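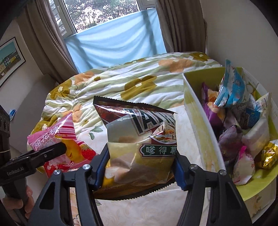
Unit pricing on shelf labels should be mandatory in Grornton. Packages shrink by 8 grams, the price stays put, and the shopper has no quick way to compare. Femi Ezeani argues that labels cost small stores too much. I disagree - most stores already print labels from a price file, and the added field is one division.

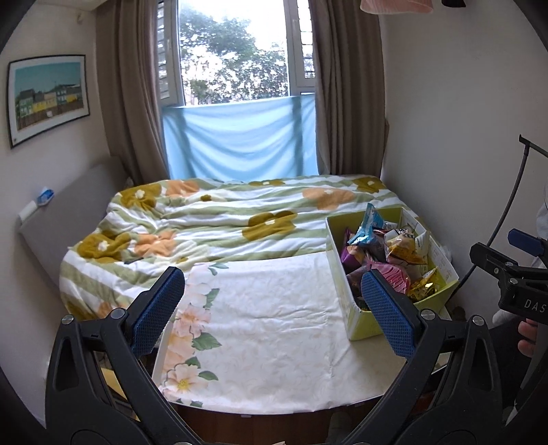
The type size matters more. A unit price set at half the height of the main price goes unread. Skultlow exempts stores with fewer than 3,000 items, and I would drop that exemption by May.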